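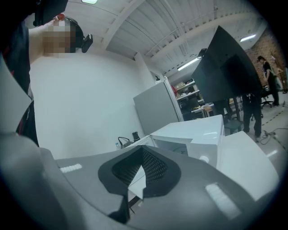 Should you swap fluorescent tubes for LED tubes or replace the whole fixture?

If the fixtures are in good shape and the sockets are tight, swap the tubes. If a ballast is buzzing or the housing is rusty, replace the fixture.

Thread: Workroom lights, tubes or whole fixtures?

amber_bickerstaff
Original poster
That's the short version I got at the counter when I asked. I'd like to hear from people who have done it. The room has a white ceiling with exposed beams and corrugated panels, a plain white wall and a brick one, and shelving down one side. One of the tubes takes a while to come on in the morning. I rent, but the landlord says I can change the lights if I pay for them.

jbramwell
I did this in November. Bought plug-in tubes that work with the old ballast. Two of them flickered, and the ballast died 9 weeks later, so I ended up opening the fixture anyway. Go with ballast bypass and be done with it.

Sobia K.
I disagree with that for a rental. Bypass means rewiring the fixture, and the next tenant may put a fluorescent tube back in it. At least put the warning sticker on. Plug-in tubes are fine if you check the ballast against the list on the maker's site first.

jbramwell
I didn't check the list. Fair point about the sticker.

lacey.heywood
Whole fixtures here. We put in Kirnex strips, 3 in all, and hung them from the beams on short chains. With a ridged ceiling you can't get a strip to sit flat anyway. Took an afternoon with one helper on the second ladder.

amber_bickerstaff
Did you line them up with the shelves or run them across?

lacey.heywood
Parallel to the shelves and out over the aisle, 2 feet from the shelf fronts. If they're right above the shelving the top shelf gets all the light and you can't read labels lower down.

Busisiwe C.
Also look at the color. I bought 5000K for a room with white walls and found it harsh by evening. 4000K is easier on the eyes. Jordan will tell you the opposite.

jbramwell
5000K for bench work, every time. For shelving I don't care.

Sobia K.
Turn the power off at the breaker — the wall switch isn't enough — and ask the landlord to put the okay in writing. The old tubes have mercury in them, so they go to hazardous waste drop-off and not in the trash.

amber_bickerstaff
Thanks. I'll replace the slow one with a new fixture first and leave the others until I see how it looks. Going with 4000K.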